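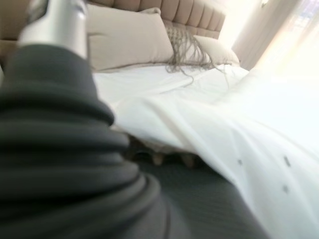 Wrist view at the bedside. Ribbed sleeve on the left, bed on the right.

Bellows sleeve on a bed-making arm: replace every 1250 hours or wait until it splits?

Posted in Maintenance and Upkeep by flestari_nights

We run one arm on a mobile base, used for straightening bedding and placing pillows in a furnished test bedroom. The wrist camera catches a good bit of the gray ribbed sleeve, so I end up looking at that sleeve all day whether I want to or not. The bedding is white, the window is bright, and every speck shows up.

The sleeve supplier, Brikotard, says to swap it at 1250 hours. We're at that number now. It has no splits that I can find by hand with the arm powered down, and the folds still spring back. A new one costs real money and the job means taking the gripper off, which then means redoing the camera calibration. Last time that ate most of an afternoon in April and the grasp points were still off by 4 mm when I went home.

My boss at Ondeo wants to follow the schedule. I think the schedule was written by people who sell sleeves. Also, I keep finding little gray-brown bits on the duvet and a coworker is sure they're crumbs off the sleeve. I'm not convinced. The sleeve is charcoal and the bits aren't. Has anyone here had one of these shed? And is there any reason to change it on hours alone?

Posted by nam_bench

Hours are a poor way to measure it. Ours sits parked half the time with the controller on, and the counter keeps running. Ask whether your 1250 is powered time or moving time. When I asked, I got two different replies from the same company.

What kills these sleeves is rubbing in one spot. With the power locked out, stretch each fold open and look down in the groove with a flashlight. You want to see whether the surface has gone shiny or chalky. Then wipe the groove with a clean white cloth. If the cloth comes up dark, the material is breaking down and I'd change it no matter what the counter says. If it comes up with ordinary dust, vacuum it with a soft brush and carry on. Skip solvent. I ruined one that way and it went sticky inside of a month.

On the specks, put a piece of clear tape on a few and stick them to white paper next to a wipe from the sleeve. From the photo all I can tell is that they're long and thin. Could be lint. There's stringy fringe up by those pillows, and I'd look at that before blaming rubber. Take the fringe away for 9 runs and see if the bits keep coming.

As for the 4 mm, did you mark the flange before you pulled the gripper? Two scribed lines, one on each part. It won't replace calibration but it gets you close, and then you find out whether your calibration routine is any good. I suspect it isn't, if it took all afternoon. I'd also want to run it with the curtains shut once. That much window glare could be throwing off your target detection, and a new sleeve does nothing for that.

Posted by quietgantry

just change it. we do ours on schedule and have had 100 percent no problems

Posted by flestari_nights

"No problems" is what I've got now with the old one, so that doesn't tell me much.

Nam_bench, the counter is powered time. I checked the controller log and moving time is far lower. Did the cloth wipe on the upper folds and got plain dust. Haven't done the lower ones yet, where it gets wide and I'd expect more rubbing. No marks on the flange, so I'll scribe it before anything comes off. Tape samples are next.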